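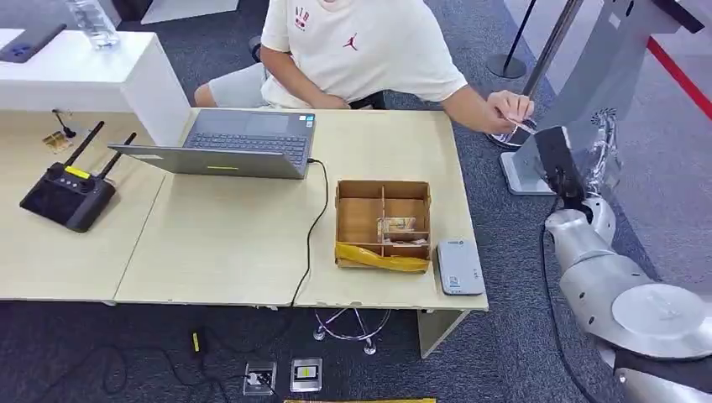 Both tables pushed together, router at the left end, divider box at the right

Forum > Home Office > Desks and Furniture

Two small tables as one big desk: yes or no?

stultbridge_sam
Posted July 4, 2018

Okay so I finally got the two tables in and shoved them together in the back room, and I've been going back and forth on whether this is my desk now or whether I should just buy a proper long one. Opinions please, I have the day off and the hardware store is closed!

What I like: SO much surface. I can have the laptop open in the middle and the router down at one end with its antennas up, and there's still room for the cardboard box with the dividers that I've been using to sort all my small junk. I do little mail-order kits (hobby stuff, nothing exciting) and the sorting takes over whatever table it's on. The kitchen table was a disaster every weekend.

What I don't like: the seam. I haven't lost anything down it yet but I can feel it coming. Also the laptop's power cable goes straight over the front of the table and down to the floor, and I've kicked it twice already.

The long desk I was looking at is the Ollutach one, 80 inches, and it would have to come up my stairs, which have a turn in them. So. Talk me into it or out of it.

Carrasco_K
Keep the two tables. I had a one-piece long desk for six years and when I moved it had to be left behind because it wouldn't go around the landing. Two tables go anywhere. You can make an L out of them if you get bored, you can loan one out at Thanksgiving. I'd never go back.

The seam is fixable. Get a couple of flat mending plates, screw them across the underside, done. Ten minutes.

bench_rat
Don't screw plates into them until you're sure they're the same height on that floor. I did that in an old house and one table was carrying the other one, and every time I leaned on it the whole thing creaked like a boat. Clamps first, live with it a month, then decide.

Carrasco_K
Or put felt pads under the short leg like a normal person. But fine, clamps.

eline_m
Hi! Eline here, I do beads and findings so I feel your pain on the sorting. Couple of things.

I love a divider box for this, I use the kind that glasses come in, but cardboard dividers are tall and my fingers are short and I end up tipping the whole box over to get the last few pieces out. How small is your stuff? If it's flat little things like cards or strips of plastic you may want shallow trays instead. If it's chunky, the box is great and it's free, keep it.

And please move that cable to the back! Two tables with a seam between them is a gift, you drop the cord down through the gap and it's gone. (You'd have to leave the seam a little open, so maybe ignore the mending plates.)

stultbridge_sam
Oh that's smart, I was thinking of the gap as the enemy. Some of it is flat and thin, yeah, and those are exactly the ones I can't fish out. The chunkier pieces are fine.

bench_rat
Leaving the gap open so the cord can go through it means you WILL lose the flat thin stuff down there. You can't have both.

eline_m
Sure you can, you put the opening at the back and the work at the front. Angle one table a hair. I've had mine that way since last June and I think I've had to crawl under there once.

bench_rat
An angled table would drive me up the wall but it's your desk.

Nesma Sqalli
Different thought, why is the router on the desk at all? I get that it's handy but it's the one item up there you never touch. Mine's on top of a bookcase and the signal is better for the whole apartment. You'd get that entire end back.

stultbridge_sam
Short cord from the wall, mostly. And I like being able to see the lights. I do restart it more than I should have to, haha.

There's the white cabinet off to the side, and the top of it just collects my phone and whatever water bottle I've got going. I could put the router there if I got a longer cord.

Nesma Sqalli
Do that, but then find another spot for the water, please. I killed a router with a glass of iced tea and it was a bad weekend.

Carrasco_K
Can I go back to the original question. Nobody's defended the long desk. Is anyone going to?

tallgrass24
I will. I've got a long one, 24 inches deep, and what you get is no legs in the middle. With two tables pushed together you've got a pair of legs right about where your knees want to be if you sit in the center. I had two tables first and had bruises. I sit square in the middle so for me it was an easy choice. If you always sit at one side or the other then it doesn't matter much.

stultbridge_sam
Hmm. I do roll the chair back and forth a lot. Laptop for the orders, then over to the box. I'm more over on the laptop side though, and I haven't whacked a knee so far.

tallgrass24
Give it time.

eline_m
Measure the stairs before you do anything!

stultbridge_sam
Going to do that right now. Tape measure is in the box somewhere, naturally.

Update: the turn is really tight. I'd have to take the railing off. I think I'm team two tables for the summer at least, with clamps, and the cord going down the back. Still undecided on the angle thing. Does anybody know if those shallow trays come with lids?

eline_m
Some do. The ones with lids stack but the lids warp if they sit in the sun, so check which way your window faces.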